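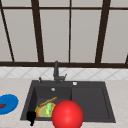 From: Evaristo Dal Bello
To: karum-users
Date: 21 February 2023
Subject: Re: Sink set, which runs to keep

On the Karum list, Presura wrote:

> We have 12 demonstrations from the kitchen sink layout and the
> policy still does badly on it. Should we record more of the same,
> or change the starting positions first? Also, do failed runs go in
> the upload or get deleted?

Change the starting positions first. If all 12 begin with the plate in the left basin and the vegetable on top of it, the model learns that one spot and not much else. Put the plate in the right basin for 5 of the new runs, and start a few with it on the counter next to the blue one.

The dark sink is worth keeping in the mix. Most of what we had before used a light one, and the Mendoza checkpoint lost track of edges as soon as the basin was charcoal. Don't change the window or the tile yet — I want those fixed until the next training pass in May.

Keep the failed runs. Mark them as failed in the Fustby sheet and upload them in their own folder. I filter them out for plain imitation but use them for the success classifier, and I only have 10 for this task.

Two other things. Please write the instruction text before you start recording, and name the item in it ("move the green vegetable to the blue plate"), not "move it over". And 2 of your files have no end marker, so the loader skips them. Can you export those again?

Evaristo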